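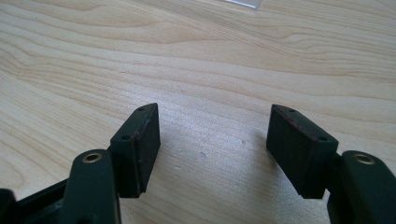 Fig. 1. Hand-held gripper, fingers open over the wooden table, view from the tool camera.

Demonstration Working Group – Minutes
September 24, 2021
Plendik, second floor meeting room

Present: Janka Lukáč (chair), Adebayo Effiong, Norbert Skála, Aminu Okoro (minutes)
Apologies: Branislav Havlíček

1. Minutes of the previous meeting
Accepted with one correction. Under item 4, "arm log" should read "gripper log".

2. Status of hand demonstrations
Adebayo reported that the pick-and-place set for the Oso arm now stands at over 100 demonstrations recorded with the hand-held gripper. Of the most recent batch of 50, 24 were accepted on first review. Most rejections had the same fault: the operator began closing the fingers while the tool was still moving toward the part. When replayed, the arm closes early and pushes the part away.

Norbert asked whether the early closing could be trimmed out in software. Adebayo said the finger signal can be shifted, but the camera images would then no longer match it. Agreed to record these again.

3. Start and end of a recording
Janka noted that operators do not start from the same condition. Some begin with the fingers half closed, some with the part already between them. The replay code takes the first reading as the fully open position, so a half-closed start gives a wrong finger width for the entire recording.

Agreed procedure:
Fingers fully open, nothing between them, tool held still above the table (fingers open as in Fig. 1).
Hold for 3 seconds before moving.
Finish the task, open fully, hold again for 3 seconds, stop.

Aminu to put this on the operator sheet. Recordings without the opening hold are to be rejected without further review.

4. Finger pads
Norbert raised pad wear. The upper edge of the gripping face on the left finger looks worn in Fig. 1. He proposed replacing both pads together so that the grip stays even from side to side. Janka asked for a record of which pads were used for which demonstrations before anything is changed. Adebayo said the log has a field for this but it is mostly blank.

Agreed: fill in the field from the next session onward, then fit new pads to both fingers. Demonstrations made before and after the change are to be kept in separate folders until compared.

5. Table surface
Discussion of whether the wood grain causes trouble for the tracker. Adebayo has seen position drift on slow, low passes, where little apart from the table is in view. Norbert considers the grain helpful, as a plain surface gives the tracker nothing to follow. He suspects the lighting. Not settled. Adebayo will run the same slow pass on the bare wood and on the gray mat and bring both results.

Small marks on the wood, such as the scuff between the fingers in Fig. 1, were also mentioned. Janka's concern is that a trained policy could pick up on a fixed mark as a cue for where to place the part. Agreed to vary the target position more widely across the table. No sanding or refinishing.

6. Remote control
Aminu gave a short report on the remote station. The arm follows the operator's hand correctly in free motion, but there is a noticeable delay on finger closing. Operators compensate by waiting, and the pauses show up in the recorded data. Šťastný, who supplied the hand controller, has been asked for the settings of the input filter. No answer yet.

Norbert suggested keeping remote control for the insertion task only, where contact forces at the arm matter, and using the hand-held tool for everything else. General agreement, to be confirmed when Branislav is present.

7. Pemley trial
The trial at Pemley stays planned for February. They have asked for a written list of tasks. Janka will send pick-and-place and tray loading – insertion is left off until item 6 is closed.

Actions
Adebayo: repeat rejected recordings; run tracker comparison on wood and mat.
Aminu: revise operator sheet; write to Šťastný again.
Norbert: order pads; check that the log field is filled in.
Janka: task list to Pemley; brief Branislav on item 6.

Next meeting to be set once the tracker results are in.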